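Moving our allotment society's ballot online, part two: the voter list

So the hall booking fell through in October and we had to decide whether to run the vote on the new plot rules by post again or finally try it online. We went online! I promised a follow-up for the people who asked how the setup went, and the bit I most want to write about is the voter list, as that is where nearly all of my evenings went.

We have 262 members on the books. That sounded like a tidy number until I opened the spreadsheet. It had been passed down through several secretaries and each of them had added columns in their own style, so there were two for email, one called "contact" with a mix of phone numbers and house names, and a lovely mysterious one headed "Gruber" that turned out to be the old name for the lower field. I kept that one. The lower field votes on its own water rota, so I needed it after all.

The tool we picked is called Pritonix. I had a look at Grolo as well, and liked the colours, but it wanted every voter to make an account and I could already hear the phone ringing. With Pritonix each member gets a link that works once, and that's it. No password, nothing to install. You upload a file with a name, an email address and a voter key, and if you leave the key blank it makes one for you. Let it make them. I spent a whole evening inventing keys out of plot numbers before I realised that anyone who could read a plot sign could have voted as their neighbour. Out they went.

The part that made me properly happy was voter groups. You tag each person in the file (ours were "upper" and "lower") and then tell each question which tags may see it. So one email goes out, everybody votes on the plot rules, and only the lower field gets the water question at the end. When we did this on paper it meant two colours of envelope and a lot of muttering. I tested it by giving myself four different entries in a practice ballot, and I sat there with a cup of tea voting for imaginary hosepipes and grinning. Do the practice ballot, by the way. It's free and you can wipe it afterwards.

Now, paper. We had 54 members with no email address, and I was dead set on them getting exactly the same vote as everyone else. Pritonix prints letters with a key and a short web address on them, and for anyone who doesn't go online at all you can mark them as a postal voter and enter their slip by hand. Once a slip is entered the key is closed, so there's no voting twice by accident. I printed the letters at home in batches and the printer behaved itself for once – a small miracle.

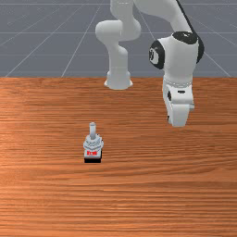
White arm over a wooden tabletop, grid floor behind. Computer-rendered.

A few odds and ends I wrote on the back of an envelope as I went along:

Sort by email address before you upload. Couples who share one address will both get a message, and both links do work, but warn them or the second one gets deleted as a duplicate. We had 5 pairs like this that I knew of and I wrote to each of them first.

Check your time zone. Ours had set itself to something foreign and the closing time came out an hour late in the preview. It's under the general settings, near the bottom.

Change the sender name to your society's name. The default looks like a parcel scam.

Reminders only go to people who haven't voted yet, which I love. I set one for the middle of the week and one for the last morning at 9am, and left it at that.

You can fix a mistyped address after the vote has opened, and the link gets sent again without touching anybody else's. I was so relieved to find that button.

I've saved the cleaned-up list under the name Pisa (it leaned a bit while I was building it) and next year's will start from there. Part three will be about the results page and how we read them out at the meeting, with the chart that everyone liked. If you're doing this for your own club and your list is as muddled as mine was, leave a comment and I'll happily share the column layout.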